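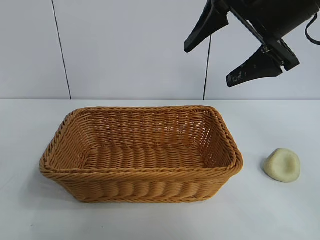
Gulex two-finger gripper over a tabletop cell, with woven basket and soft test piece.

Gulex Two-Finger Gripper
Supplied by Desora, Tonthorpe

The Gulex is an electric gripper for light handling work on a bench or small cell. It suits goods that vary in shape or give a little under pressure, such as dough portions, modelling clay and basketware. Both fingers are tapered to a blunt tip and can be changed with a hex key.

Grip force is set in software, in steps, and can be saved per product. For soft pieces we suggest starting at the lowest setting and working up. A closed basket rim needs more force and a slower approach — the manual has starting values for both.

Specification
Stroke: 64 mm
Payload: up to 13 N grip load on soft goods
Finish: black
Cable: single, power and data
Order code: GX-392

In the box
Gripper body
One pair of wedge fingers
Cable, 300 cm
Fixing screws and hex key
Printed manual

Options
Silicone finger pads, sold in pairs
Long fingers for deep containers
Zacharias mounting plate, for arms with a non-standard flange

Availability
Orders placed in December are being sent out now. New orders ship from Mon 9 January. Spare fingers are in stock.

For a trial with your own products, write to Kaisu Sjöberg in the Desora applications team. Send samples if you can — dimensions alone are not enough for soft goods. Food-contact use must be agreed with us before ordering.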